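Ticket : le régulateur adaptatif se coupe seul sur autoroute, message « Aide indisponible »
Catégorie : Aides à la conduite / Maintien de voie et régulateur
Ouvert par : Shadi Tarawneh
Véhicule : Sevia, boîte automatique, pack conduite assistée
Statut : résolu, sous surveillance

Description du problème

Bonjour,

Je vous écris au sujet de ma Sevia, que j'ai achetée d'occasion auprès du garage Montoya à Rulusier. Le français n'est pas ma langue maternelle, je vous prie donc de me signaler si une phrase n'est pas claire et je la reformulerai.

Depuis le remplacement du pare-brise, le régulateur de vitesse adaptatif se désactive sans que je touche à la pédale de frein ni au bouton du volant. Un double signal sonore retentit, le tableau de bord affiche « Aide à la conduite indisponible », puis le maintien de voie disparaît également. La voiture ne freine pas, elle commence simplement à ralentir comme quand on lève le pied. Après un certain temps le symbole gris revient et je peux réactiver l'ensemble.

Le défaut se produit presque toujours à 90 km/h ou au-dessus, sur la voie rapide entre Rulusier et Skeltholm. En ville je ne l'ai jamais constaté, mais il faut dire que j'utilise peu le régulateur en ville.

Ce que j'ai déjà vérifié avant de vous écrire :

Pare-brise propre devant la caméra, à l'extérieur comme à l'intérieur.
Radar avant dans la calandre : nettoyé avec de l'eau et un chiffon doux.
Pression des pneus conforme à l'étiquette de la portière.
Réglage « distance » testé sur court, moyen et long, sans différence.
Débranchement de la batterie pendant une nuit : aucun effet, sauf que j'ai perdu mes stations de radio.

Merci de votre aide.
Shadi Tarawneh

Réponse du support

Bonjour,

Merci pour ces informations, votre message est tout à fait clair. Après un remplacement de pare-brise, la caméra avant doit être recalibrée. Pouvez-vous nous confirmer que cette opération figure sur la facture du vitrier ? Il nous faudrait aussi la version du logiciel d'aide à la conduite (menu Véhicule, puis Informations, puis Système) et si possible la liste des défauts mémorisés.

Dans l'attente, nous vous recommandons de ne pas utiliser le maintien de voie.

Cordialement,
Le support Sevia

Réponse de Shadi Tarawneh

Bonjour,

J'ai relu la facture. Il y a une ligne « calibrage caméra », mais sans rapport joint et sans préciser s'il s'agit d'un calibrage statique, avec le panneau de mires devant la voiture, ou dynamique, c'est-à-dire en roulant. J'ai téléphoné au vitrier. La personne à l'accueil pense que c'était dynamique, elle n'en était pas certaine.

La version du logiciel affichée est la 3.3. Je ne sais pas si c'est la dernière, car le menu propose de rechercher une mise à jour et répond ensuite que le service n'est pas accessible.

Pour les défauts, un collègue m'a prêté son lecteur de diagnostic. J'ai trouvé ceci :

Caméra avant - angle vertical hors tolérance - défaut intermittent
Caméra avant - calibrage non terminé - défaut mémorisé
Radar avant - aucun défaut
Capteur d'angle du volant - aucun défaut

Je n'ai rien effacé. J'ai préféré vous laisser la liste complète, car j'ai lu dans le manuel que certains défauts ne se laissent plus analyser une fois supprimés.

Une autre observation, peut-être sans importance : la coupure arrive plus souvent dans les longues montées. Sur la partie plate avant Skeltholm, la voiture tient bien sa voie et suit correctement le véhicule devant.

Réponse du support

Bonjour,

Votre observation sur les montées est utile. Si l'angle vertical de la caméra est à la limite de la tolérance, le moindre changement d'assiette suffit pour que le système se déclare incertain et se coupe. C'est un comportement prévu.

Avant un nouveau calibrage, merci de contrôler deux points : le chargement du coffre et la fixation du support de caméra. Le cache en plastique derrière le rétroviseur se retire sans outil. Ne touchez pas à la caméra elle-même et ne desserrez aucune vis.

Cordialement,
Le support Sevia

Réponse de Shadi Tarawneh

Bonjour,

J'ai effectué les deux contrôles. Le coffre contenait une caisse d'outils assez lourde et deux sacs de terreau que j'avais oubliés. Je les ai retirés et j'ai refait le trajet : le régulateur s'est coupé une fois à l'aller et pas du tout au retour. C'est donc un peu mieux, mais ce n'est pas réglé.

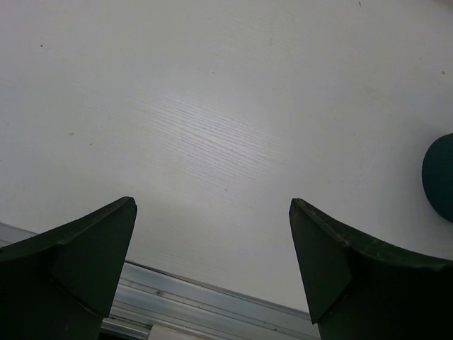 J'ai ensuite retiré le cache derrière le rétroviseur. Le support est collé sur la vitre et la caméra s'y accroche par deux petites pattes, une à gauche et une à droite. Pour la forme, on peut penser aux deux doigts vert foncé de la photo, qui montent de chaque côté et se penchent l'un vers l'autre en laissant un large vide entre eux, sauf que dans ma voiture ce vide est occupé par le boîtier de la caméra. La patte de gauche est bien engagée. Celle de droite ne l'est pas complètement : si j'appuie très légèrement sur le bord du boîtier, je sens un jeu, et j'entends un petit clic quand je relâche. Comme vous me l'avez demandé, je n'ai rien forcé et j'ai remis le cache.

Est-ce que ce jeu peut expliquer le défaut d'angle ? Et dans ce cas, qui doit intervenir, le vitrier ou le garage ?

Réponse du support

Bonjour,

Oui, ce jeu peut l'expliquer. Une caméra mal engagée bouge avec les vibrations, et un calibrage dynamique effectué dans cet état ne se termine pas toujours correctement, même si l'appareil du vitrier affiche un résultat positif.

La marche à suivre est la suivante :

1. Faire remettre la caméra en place dans son support par un professionnel. Si la patte est abîmée, le support doit être remplacé.
2. Effectuer un calibrage statique, voiture vide, réservoir au moins à moitié plein, sur un sol plan.
3. Compléter par un calibrage dynamique sur route avec un marquage au sol bien visible.
4. Effacer les défauts, rouler, puis relire la mémoire.

Le premier point relève normalement de celui qui a posé le pare-brise. Demandez-lui un rapport écrit avec les valeurs avant et après. Pour le logiciel, la mise à jour peut être installée en atelier chez Montoya, mais faites-la après le calibrage et non le même jour, sinon il sera difficile de savoir ce qui a corrigé le problème.

Cordialement,
Le support Sevia

Réponse de Shadi Tarawneh

Bonjour,

Je reviens vers vous avec des nouvelles, et je m'excuse pour le délai. Le vitrier a d'abord refusé, en disant que la garantie couvrait la vitre et pas l'électronique. J'ai imprimé votre message et je le lui ai apporté. Il a alors accepté de regarder, et il a constaté lui-même que la patte droite n'était pas enclenchée. Elle n'était pas cassée. Il a remis la caméra en place gratuitement, mais il n'a pas l'équipement pour le calibrage statique.

J'ai donc pris rendez-vous chez Montoya. L'opération a duré 90 minutes, y compris le trajet sur route. On m'a remis un rapport de deux pages que je joins à ce ticket. L'angle vertical était hors tolérance avant, il est maintenant presque au milieu de la plage autorisée. Le latéral n'a pratiquement pas changé.

Depuis, j'ai fait 3 fois l'aller-retour jusqu'à Skeltholm, dont une fois sous une pluie assez forte. Aucune coupure. J'ai relu la mémoire des défauts hier soir et elle est vide.

Il me reste deux questions :

Le maintien de voie me semble un peu plus ferme qu'auparavant, surtout dans les courbes à gauche. Est-ce normal après un calibrage, ou bien c'est moi qui avais pris de mauvaises habitudes ?

Pour la mise à jour du logiciel, est-elle nécessaire si tout fonctionne ? Le garage me propose une date en septembre.

Réponse du support

Bonjour,

Merci pour le rapport, les valeurs sont bonnes.

La sensation plus ferme est fréquente. Avec une caméra correctement alignée, le système reconnaît les lignes plus loin et corrige plus tôt. Si la voiture se rapproche toujours du même côté de la voie, revenez vers nous. Vous pouvez aussi réduire l'intensité dans le menu Assistance, réglage « Souple ».

La mise à jour n'est pas urgente dans votre cas. Le rendez-vous de septembre convient. Rappelez à l'atelier de vérifier la mémoire des défauts après l'installation.

Nous passons le ticket en « résolu, sous surveillance ». Il reste ouvert jusqu'à votre passage à l'atelier et vous pouvez y répondre directement.

Cordialement,
Le support Sevia

Réponse de Shadi Tarawneh

Merci beaucoup. J'ai choisi le réglage « Souple » et c'est plus agréable dans les courbes. J'écrirai ici après le rendez-vous chez Montoya, avec la nouvelle version du logiciel.

Dernière modification du ticket : 27 juin 2025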